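11/2/23 - Clanby bench, hand-held gripper pair

Left unit back from strip-down. Finger slide had been sticking near full open since the last cap-folding batch. Found fluff packed in the rear of the slide and one finger screw backed out. Cleaned with a dry brush, no oil. Screw replaced from the Palamarchuk kit, thread lock on, marked with paint pen.

Counter read 2,851 cycles at strip-down. Previous clean isn't logged, so take this as the baseline.

Zeroed both units closed, then open. Left now repeats to within 6 counts, right to within 7. Limit on the sheet is 9, so both can stay in use - right is due the same clean before March.

Cable on the left unit rerouted round the outside of the hand. The old route pulled on the connector when the wrist turned. Check the strain relief after each session and don't wrap the cable tightly for storage.

Board clamps at the near edge nipped up. The Batitz ones slacken if the board is leaned on.

Trial with the black baseball cap, crown up, left unit low to the board and right unit coming in from above.

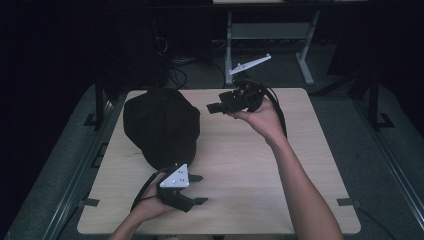
Start each take with both grippers open and clear of the cloth, or the zero check gets skipped in the log. Wipe the marker plate with a dry cloth only.

Still to do: spare finger pads from Pendutdale, two pairs. Tidy floor cables on the left side. Copy the new zero values to the sheet by the door.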